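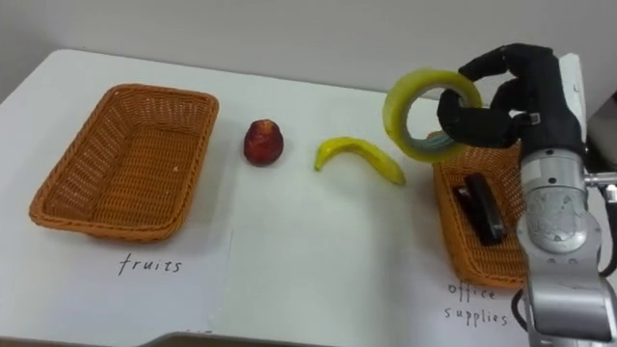
Apple, banana and two baskets on the table.

Medicines at home project: progress report to the Stokmont fund, 2019-01-03

Hello all, and thanks for bearing with me over the late paperwork. The main news is that the leaflet on reading your repeat prescription is finished and out. We had 1,000 printed and the pharmacy on Tekine Road has already asked for more, so I'm well pleased with that!

The drop-in sessions have been slower to get going. We ran two before the break, and over 40 people came in all, mostly with carrier bags full of tablets they weren't sure about. The commonest muddle was painkillers — people taking a cold remedy on top of ordinary paracetamol and not spotting it was in both.

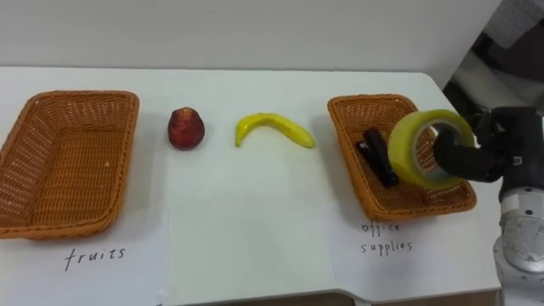

Tanveer Minhas thought the leaflet still skated over this, and wanted the words "check the label for paracetamol" in big type on the front. I agree, and they'll go on the reprint.

We've also had lots of questions about storage. The bathroom cabinet is still the favourite spot, steam and all, so I've written a short page on keeping things cool, dry and out of children's reach. Kadrić, our printers, have quoted for it and the price sits inside the budget you gave us.

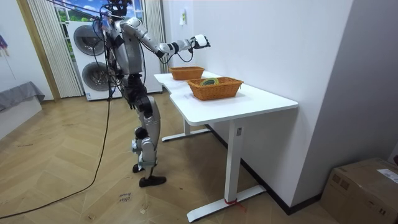
The page on taking old medicines back is the one I'm behind with. I'd hoped to have it done by now, but the wording on inhalers needs another look from the pharmacist, and she's been run off her feet. I'm chasing.

Money is fine. We've underspent a bit on room hire (Drernus Hall let us have the small room at half price) and I'd like to move that across to large-print copies, if you're happy. The next report will be with you in June.

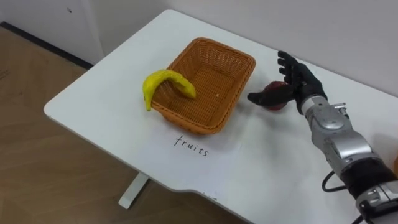
Banana over the rim of the orange basket.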